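Open day at Lindeck, who else went? 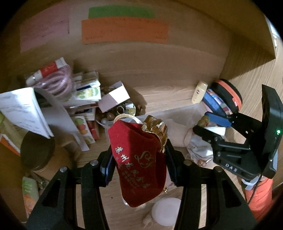 Pravura Makers Club > Robotics and Automation > Visits and Open Days

stefaniia_z
7/10/22
OK so I finally made it to the Lindeck open day and I have to gush for a minute! I figured it would be the usual arm-behind-glass thing where it moves one foam block back and forth and you get a pen. Nope. They had a messy cabinet with shelves full of real household clutter (little boxes, papers, a bin of trinkets and beads) and you got to work a pair of hand-held grippers in there yourself. My favorite was the red velvet drawstring pouch with the gold characters on it. Getting two jaws on something that floppy is so much harder than it looks, I was sweating by the end!

I waited 38 minutes for my turn and would've waited longer. Anybody else go?

gearbox_dan
Went in the morning. Fun, but I came away less impressed than you did. It's people squeezing the handles. I wanted to see a robot tidy a shelf by itself and I drove 200 miles for it. The sign at the door said "automation open day."

stefaniia_z
Fair, but they did say in the talk that the people part comes first! The guy up front, Radymyr Kobzar, spent half of it on why cloth and cord are such a pain. You can't just tell a machine "grab the pouch" when the pouch is a different shape every time you touch it.

gearbox_dan
I left before the talk. Parking.

mossyoak
lol dan. The talk was the best part

One thing I'd push back on though, Stefaniia. I don't think the pouch was the hard one. It's soft, so the jaws can close on it kind of anywhere. I had way more trouble with the flat dark tin lid. Went at it 6 times and gave up, and there was a kid behind me sighing.

stefaniia_z
Ha, I never even tried the lid. I did like that the jaws have those blue pads on the inside, I'd love to put something like that on the club gripper. Does anyone know what they're made of? I forgot to ask.

Bondarchuk
Didn't ask either. We used cut-up silicone baking mat on ours at Flullimeo and it worked OK for boxes, not great on fabric. Costs next to nothing so try it and see.

gearbox_dan
Baking mat gets dusty and then it slides. Bike inner tube, inside out. I'll die on this hill.

Bondarchuk
Inner tube leaves black marks on everything, Dan. We've been over this.

mossyoak
Does anyone have the slides? The desk lady said visitor number 278 when I signed in, so somebody must have grabbed them.

stefaniia_z
I emailed to ask and I'll post them in this thread if I hear back. They also mentioned doing another one in December, so I'm in if anybody wants to carpool. Dan, you're driving, and you're staying for the talk!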